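Every August I clean out the garage and every August I ask myself the same thing: when do I get a machine that does this for me? I've been asking since my first apartment. This year I spent some evenings reading up on it, watched a lot of videos at normal speed, and wrote down where I think we are.

Short version: shop-floor chores, partly. Household chores, no.

## What counts as a chore

I used to work in the parts room at a small furniture hardware place in Jidstead. Most of the day was moving things from one bin to another. Hinges came in mixed with brackets, you picked them out, you put them where they belonged. It took me maybe a morning to learn and I was bored by lunch.

That is the kind of job people picture when they say a robot should do it. It's dull, it repeats, and the pieces don't break. We had a fixed machine at one end of the building, made by a company called Wurkow, and it pressed inserts into panels all day long. Nobody thought of it as a robot. It did one thing, and if a panel came in crooked it stopped and a light came on.

The bins were different. No two bins ever looked the same. A part could be lying flat, standing against a wall, or stuck under another one. I never once thought about how I picked it up. My hand just went in.

## Picking things out of a bin

This is the problem I keep coming back to, and people have been working on it for a long time. The trouble is mostly at the edges. A bar in the middle of a bin with space on both sides is a fair target. A bar pressed up along the back wall is something else, because one finger of the gripper has to fit between the bar and the wall, and often there is no gap to fit into. A person drags the thing out with a fingertip first and then grabs it. A machine has to be taught the drag, or learn it, or skip that piece and come back.

Slanted walls help a little since parts slide down toward the floor. They also mean the fingers come in close to a slope on the way down, and that is how a bin gets scraped.

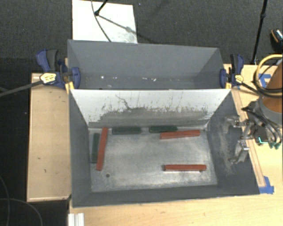

## Two bins, a few bars

Setups like this one look simple, and I like them for it. A few red bars and green blocks, two gray bins clamped one behind the other, and an arm with two metal fingers. Some of the pieces are right along the walls, which is the part I was complaining about. The front bin has plenty of scuffs on it, and I remember our bins at work looking much the same.

What I'd want to know about any test like this is how many tries it takes. I found a write-up from a group called Lau that gave real counts, and I wish more of them did. They logged 1635 picks over the course of a project. Their early version got 62 percent of them on the first try. The later one did a good deal better, but a person still had to step in when a piece ended up in a corner.

At the hardware place, 62 percent would have gotten me sent home. On the other hand, I went home every night anyway, and an arm doesn't have to.

## Now try it at my house

A bin has walls and a floor, and it stays where you clamp it. My garage has none of that going for it. On the shelf by the door I have paint cans, a bag of potting soil with a hole in it, extension cords, and a box of Christmas lights. There isn't one object in there I could describe as a bar or a block.

Last year I bought a Flutum, one of those floor-cleaning robots, and it does fine in the hallway. It needs me to pick up the shoes first. It gets stuck under the same chair almost every time. I timed the pickup I do before I run it, and it takes me 7 minutes, and sweeping the hallway myself takes 3. I still use it because I don't like sweeping.

Laundry is worse. A shirt has no fixed shape, so there's no single good place to grab it. I've seen videos of machines folding towels and they do get folded - slowly, on a clear table, one towel at a time. My laundry arrives inside out with socks in the sleeves.

## Where I come down

If I still ran a parts room I would look at an arm for the boring bins. I'd start with one part, one kind of bin, and somebody nearby to free the stuck ones. I'd ask to see it work on my own parts for a full shift before paying for anything.

For the house I'd wait. I don't have a guess for how long. The cords in the garage are still in one big knot and I plan to do those this weekend, starting with the orange one.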